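From: Tanveer Lashari
To: remine-users
Date: March 29, 2026
Subject: Re: Jaw play and wide camera drift on handheld pair, cloth work

Nasrin Sadeghi wrote:

> We have one handheld pair on Remine heads, used on beds with shirts and
> towels. Two problems since we changed the finger linkages on the left unit.
>
> 1. The jaws close fully in the bench check but the logged width does not
> come back to zero. It stops a little above and stays there. The right unit
> is fine.
>
> 2. The wide camera on the left unit no longer agrees with its own
> calibration. Straight edges near the border come out more bent than the
> model says they should. Nothing was done to the lens.
>
> I have re-run the width calibration twice with the same result. Is it the
> pads, or did I put the linkage back wrong? Also, what do people use as a
> routine for these? The setup sheet from Flutside stops at first power-on.
> What is the interval for the pivot bolts?

Nasrin,

Both problems can come from the same place, and I would check that before running any more calibrations. On this head the finger base plate and the camera bracket share the two lower bolts. If those two are tightened before the upper two, the plate sits slightly rotated. The jaws still meet, but they meet off the center line, and the width reading picks up the offset. The bracket goes with the plate, so the camera is tilted relative to where the calibration thinks it is. The lens model is then applied around the wrong center and the border edges look wrong.

Order of work for the left unit:

Power off at the handle. Take the head off the handle before touching the fingers. You can do it in place but the cable gets pinched.

Back off all four base plate bolts until the plate moves by hand. Do not remove them.

Close the jaws on a flat steel shim and hold them closed. The seam between the fingers should line up with the notch on the plate. If it does not, the linkage is one hole off on one side, and that is your answer to the second half of question 1.

With the jaws still closed, snug the upper pair, then the lower pair, then go round again in the same order to final torque. Use the short arm of the key. We have stripped sockets with the long arm.

Remove the shim, cycle the jaws by hand, and look for rub marks on the inner faces. Light scuffing on the pads does not matter. A bright line along one edge does, and means the plate is still turned.

Then do the camera. Do not reuse the old extrinsics after the plate has moved, even if the numbers look close. Run the full board sequence and then the width sequence, in that order. Doing it the other way around gives a width table made with the old camera pose, and you will chase that for a day. I did, in August.

On the pivot bolts: we check them every 2000 cycles on the left unit and the right unit alike. The figure is ours and not from the manual. Afaf Khalaf keeps the log here and had been checking every 5 sessions, but sessions vary too much in length to be of use. A thread locker of the low strength kind is fine on the outer pivots. Keep it off the inner ones, where it creeps into the bushing and you get a sticky close that looks exactly like a weak spring.

For fault 1 there is one more possibility. If the plate is straight and the width still does not return, look at the return spring on the side you rebuilt. The replacement linkage kit from Rashti has two springs that look the same in the bag. The longer one is for the older head. With it fitted, the jaws will close under your finger but rest slightly open when released. Hold the unit with the jaws pointing up, then down. If the rest position changes between the two, it is the spring.

After the bench work we always do a short trial on a real bed before the unit goes back into use. A calibration board is flat and rigid and hides a lot. We use a made bed with the fitted sheet on and one blue cloth item. What I look for is given further down.

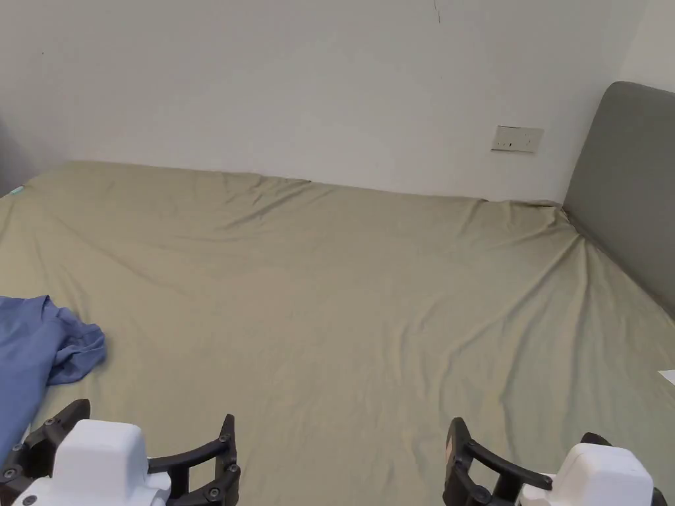
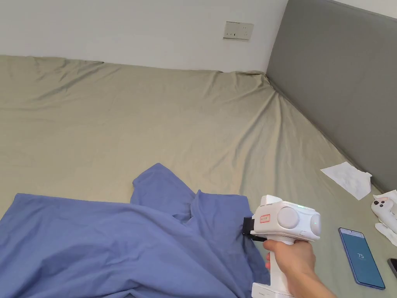
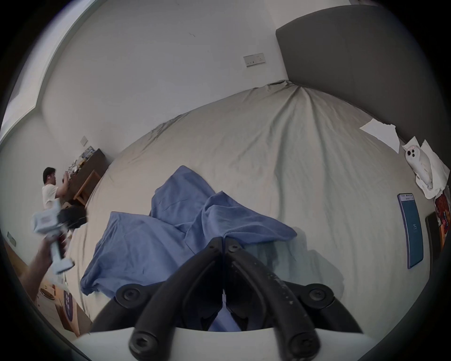 Bed trial with the blue cloth. The last one is the wide view from a gripper, with the four base plate bolts in sight.

The last view is the one to compare with yours. Put your own wide view next to it and check three points. The seam where the jaws meet should run up the middle of the image. The bolts should sit evenly to the left and right of it, and the white plate should run along the lower edge without rising on one side. If yours rises on one side, go back to the base plate bolts and stop there.

Do not be misled by the bend in the mattress. The raw view from this lens curves everything strongly, and a bed comes out as a dome on a healthy unit. So "more bent than the model says" only means something after rectification. If you were judging it from the raw stream, please repeat the check on the rectified one before you take anything apart. Use a wall and headboard edge if you have no long ruler. A sheet edge is no good as a reference.

For the trial itself:

Start with both grippers open and held just above the sheet. Log the width on both for a few seconds without moving. The two traces should be flat. A slow wander on one of them at this stage is electrical, usually the connector under the head, and has nothing to do with the linkage.

Grip a single layer of cloth at a fold, lift, release. Then a double layer. The logged width should differ between the two by a clear step. If single and double layers read the same, the pads have gone hard and want replacing. This is the one part of your question where the pads come in. Hard pads will not give you a zero offset.

Grip the fitted sheet itself with a light touch and pull sideways. This loads the fingers across the linkage, which the bench check never does. Play in the pivots shows up as a click you can feel in the handle, and as a small double peak in the width trace.

Watch for fabric going into the gap behind the fingers. Thin shirts do it more than towels. If a thread winds round the outer pivot it will read as friction and you will blame the spring. A pair of tweezers lives in our kit for this.

Finish with a closed-jaw reading, then compare with the closed-jaw reading from the bench. We accept a difference of 6 counts at the encoder. Beyond that the unit goes back to the bench and the trial is not used for anything.

Routine, since you asked. Before use: wipe the lens with a dry cloth, look at the status LED, open and close by hand, record the closed reading. After use: pick lint from behind the jaws, and store with the jaws open so the springs are not left loaded. At the cycle interval: pivots, base plate bolts, pad hardness, and a full board sequence whether or not anything has moved. Write down the serial of the head with each calibration file. Dezső Szűcs lost a set because the heads had been swapped between handles and the files were named by handle.

Two small points on the handle. The flared base takes the knock when the unit is put down hard, and a crack there lets the handle flex, which shows up in the trajectory and not in the width. Check it with a fingernail. And label the head, with the last calibration on the label if you can fit it. Writing on the white housing itself comes off with the first wipe of alcohol.

As for software, the Wudo logger before build 196 writes the width with the offset already applied, and later builds write it raw with the offset in the header. If your left and right units are logged on different machines, compare the builds before you compare the numbers. A fixed gap from zero on one unit only is what you would see if the left is being read raw. I would put this at the top of the list to check, as it costs nothing.

Fereshteh Rezaei has the drawing of the shim we use and can send it to the list. It is a plain strip with one relief cut for the pad lip. Any flat steel of the same thickness will do for a first try.

If you run the steps above, please post three things: the closed reading before and after, which linkage hole you found it in, and a rectified still from the left unit with the jaws shut. Without the still I cannot tell a turned plate from a bent finger.

One question back to you. When you changed the linkages, did you change both sides of the left unit or only one? Mixed old and new links on the same head will close off center even with everything else right - the new ones are very slightly shorter between the holes.

Tanveer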